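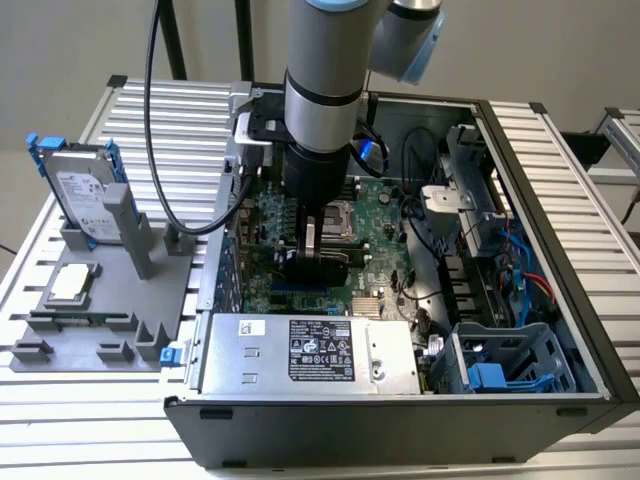 Une unité centrale ouverte, panneau latéral retiré, sur l'établi de l'atelier.

L'atelier de réemploi Ternadeo a traité 2 718 ordinateurs de bureau depuis son ouverture. Sa responsable technique, Effie Aitken, a accepté de présenter les principes qui régissent le démontage des unités centrales.

« Un poste réformé contient presque toujours des pièces en état de servir », rappelle-t-elle. La procédure interne, révisée en décembre, prévoit que le boîtier soit couché à plat et que chaque composant extrait rejoigne un emplacement attribué. Le disque dur, le processeur et la mémoire relèvent de fiches distinctes.

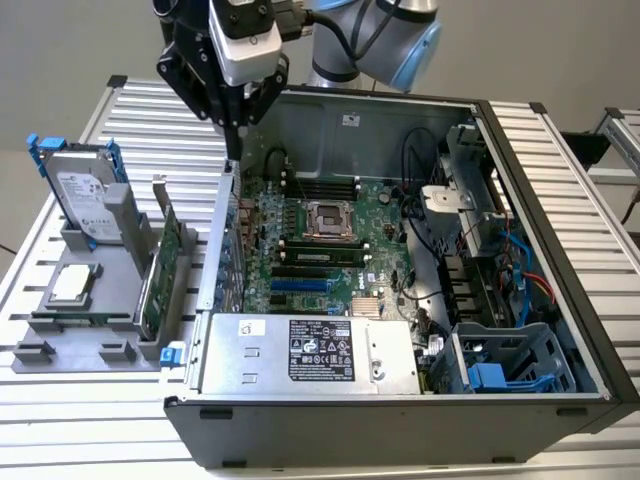 Carte mère Dell dont le support de processeur est vide ; à gauche, un disque dur Seagate dans son berceau bleu.

Interrogée sur les étapes délicates, Mme Aitken cite d'abord le support du processeur. « Les contacts tolèrent très mal les gestes approximatifs. Nous demandons que le levier soit manœuvré sans précipitation et que la puce soit saisie par ses bords. » Les barrettes de mémoire appellent, selon elle, une vigilance comparable.

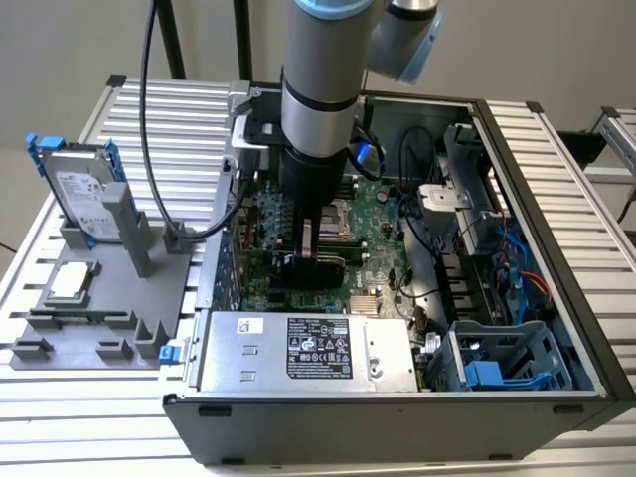
Le rangement des pièces fait l'objet d'une attention égale. « Un disque posé debout dans son logement se lit d'un coup d'œil : la référence est visible, et la fiche se remplit sans manipulation supplémentaire », précise la responsable. Le même support accueille la puce et la mémoire, chacune à la place que lui assigne la procédure.

Deux structures partenaires, Trutora et Illham, reçoivent ensuite les composants contrôlés. Un bilan de cette coopération leur sera remis le 23 février.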